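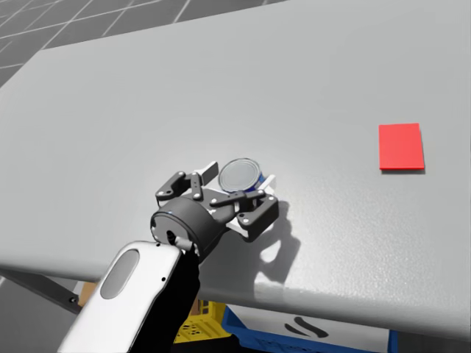 Feleck is a simulation package for testing grasping code before it goes near a real arm, and I have been using version 5 since January. Wenjie Liang wrote the task scripts for our group at Ilton, and I ran them. The task I used most has a small can on a gray table and a flat red pad off to the right. The arm has to close on the can, carry it over and set it down on the pad. With the can upright between the white finger pads, as it is here, you would expect the rest to be easy.

It was not. Out of 59 runs, 13 ended with a dropped can, and the log marked every one of those as a success. The status flag is set when the fingers stop moving and is never checked again. If the can slips out during the carry, the arm finishes its path, opens over the pad and reports a good placement. I found this only by watching replays.

For a simulator that is annoying. If the same check gets copied to hardware, it is a safety problem, so we wrote our own test that compares the position of the can with the position of the pad at the end.
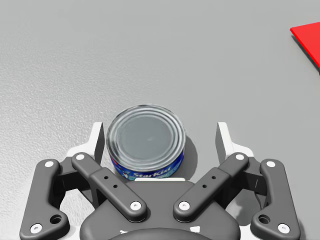 Tuna can from the Feleck grocery set, with the fingers open on either side.

The rest of the package is decent. The models are clean, shadows look right, and the linkage is detailed enough to see where a finger is hitting something. Setup took me 17 minutes. The manual is thin on contact settings, and the default friction is too low for metal cans. Raising it cut down the drops but did nothing for the false reports.

I sent the logs to support and got a reply from Torunn Boström, who confirmed the fault and said a fix is planned. She gave no date.

Good for checking reach and finger clearance. I would not use its success numbers for anything until the flag is fixed. If you already have results from version 5, go back and watch the replays.

3 out of 5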